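Shelving books with the handheld grippers - how many demos before you change the room?

gbaran_19
Posted August 19, 2020

So I've been putting books on shelves and taking them off again since July and I have opinions now.

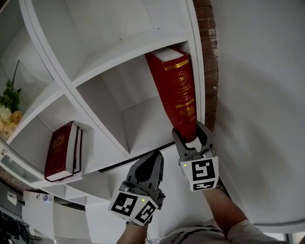 My set is at 342 demos, all in the same living room, and the policy I trained on the first batch does fine on thin books and goes to pieces on anything big and heavy. It grabs too high, every time. I've started pinching the big hardcovers right down at the bottom edge and letting them lean on the side of the cubby, which feels a lot steadier in my hands. My question is whether I keep going here until I hit 420 or pack up and go do the rest at my sister's place.

refilwe_f
Move! Move now! I did 2,000 in one kitchen (yes, really) and the thing basically learned my kitchen. Put it in front of a different cabinet and it reached for a handle that wasn't there. I'd take 19 demos in a new room over another hundred in the old one.

Drostard
Gonna disagree with Refilwe a bit. If it's grabbing too high on heavy books, a new room won't fix that. You've got two problems and you'd be mixing them together. Finish the heavy books where you are, same light, same shelf, then move.

refilwe_f
But how do you know it's the weight? Could be it just never saw a tall book in that cubby. Gloss white shelves are nasty for tracking too, I had a white dresser that gave me drift all afternoon.

gbaran_19
Drift hasn't been bad so far, I toss maybe one take in a session. And fair point on the tall books, I went back through my early takes and they're nearly all paperbacks. Oops.

tandelley
Are you using both hands in every take? I ask because my left one mostly just hung around open doing nothing, and then the trained policy did the same thing even when it needed two hands to hold a stack.

gbaran_19
Uh. Mostly right hand, yeah. The left comes up with it but it's only busy when there are two books pushed together and I want one of them.

Drostard
Then record some where the left steadies the neighbor while the right pulls. And don't throw out the fumbles! If you slip and regrab, keep it, those are the takes that taught mine to recover.

bronia_k
Not sure I agree about the fumbles. I kept all mine and ended up with a policy that slipped on purpose - grab, let go, grab again, very proud of itself. I keep the regrab and trim off the slip.

gbaran_19
Ha, ok. Plan is heavy books here this week, left hand included, then I'm off to my sister's with the grippers in a backpack. Will post the success rates when I have them.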